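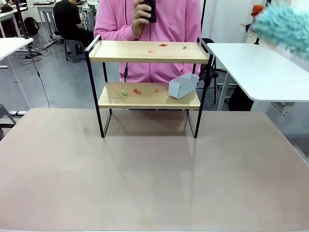 Site Investigation, Unit 4: Reading a Hillside Before You Drill
Notes by Trinity Ruiz-Ortega

Welcome back! Last time we covered soil classification, and now we get to my favorite part of the job — walking the slope. Long before the rig shows up, a hillside will tell you a surprising amount about itself.

Start at the top and look for tension cracks, leaning fences and patched pavement. Then head downhill and hunt for seeps, bulges and trees with curved trunks. A curved trunk can mean slow creep, but it can also come from snow or a hunt for sunlight, so never hang your whole report on one tree!
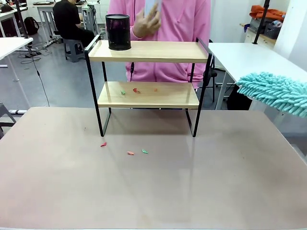
Sketch as you go, and mark where water enters and leaves the lot. On the Plendcombe site the downspouts emptied right onto the fill, and that one note changed where we put the first boring.

Terms to know
Creep: very slow downhill movement of soil
Colluvium: loose material that has moved downslope and collected
Daylighted bedding: layers that dip out of the slope face
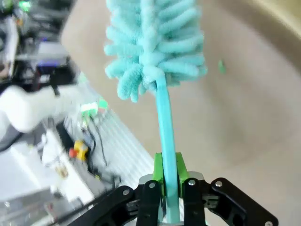 For next class
Read the McGrath boring logs, down to 70 feet, and pick out the fill contact in each one. Bring your Latstead slope map too (I love this one).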